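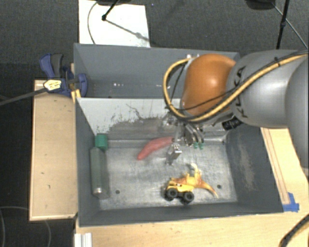
The KUKA arm over the front bin, with a toy truck and a toy dinosaur among the objects to be picked.

Posted Dec 24, 2019

The team behind Pleline has a number it likes to give visitors, and I asked them to leave it out for the first half hour. They agreed, a little unwillingly. The number is 148, and we will get to it.

Pleline is a senior project in the automation program at Reinholz. Four students signed up for it in September. Their task sounds easy when you say it fast: get a robot arm to pick mixed objects out of one bin and put them in the one behind it. The objects are toys and odds and ends, chosen because they have nothing in common. I have sat through a lot of demonstrations of this kind of thing, most of them by companies with money to raise, and I came in expecting to be shown the good run.

"We can show you a good run," said the student who writes most of the planning code. "We can show you a bad one too. The bad ones are easier to schedule."

I asked what a bad one looks like.

"It closes on air. Or it gets the tail of something and the thing swings around and knocks against the wall. The bin walls are all marked up, and a lot of that is us."

Why toys? It's a question I put to every group that uses them, and I rarely like the reply. Toys are bright, they're forgiving, and they photograph well. Somebody who runs a warehouse is dealing with clear plastic bags and boxes that all look alike.

"That's fair," said the teammate in charge of the gripper. "They were cheap and they were already in the lab. I'm not going to tell you a dinosaur stands in for a shipping order. But try grabbing one when it's lying up against a truck. The camera thinks it's one object. You get a grasp point right in the middle of two things and you come up with neither."

So how often does that happen? Here there was some looking at each other. The third member of the team, who keeps the log, said that touching objects account for most of the misses, and that long thin ones are the next worst. "Anything lying along the wall is bad too. The finger has to go somewhere, and there's a wall where it wants to go."

All right, the number. Over the fall the team logged 217 attempts under what they call test conditions, and 148 of them ended with an object in the second bin. They have this on a poster. I asked who decided what counted as test conditions.

"We did," said the planner.

Before or after looking at the results?

"Before. Mostly before. We changed the lighting partway through and we kept the earlier runs in, which probably hurt us."

And how many objects were in the bin at a time?

"Up to 6. Usually fewer."

I would call that a light load. A bin in real use is a heap, and you can't see the bottom of it. The gripper student didn't argue, but pointed out that the team had started out trying a full bin and had spent most of a month getting nothing. "Our adviser told us to take things out until it worked and then put them back in. We're still at the putting back in."

The vision software is built on Prevero, a package an earlier class left behind. All of them complained about it. It was written for a different camera, the comments stop halfway through, and one of the settings has to be changed by hand each time the system starts. I asked if they had thought of throwing it out.

"Every week," said the log keeper. "Then you look at the calendar."

I did get to see it run. The arm missed on the first try, went back, and took the same object on the second. The third try was a clean pick. The fourth ended with the arm stopped and a student walking over to the controller with no great hurry. They wrote that one down as a miss without my asking, and I'll give them credit for it.

In spring they plan to enter Fludoden, a student picking contest where the organizers supply the objects and the teams don't see them ahead of time. I asked for a prediction.

"Worse than the poster," said the planner. "How much worse, I don't know."

The fourth member, who had been quiet up to then and handles the wiring, thought they should take the poster down before they go. The others hadn't decided.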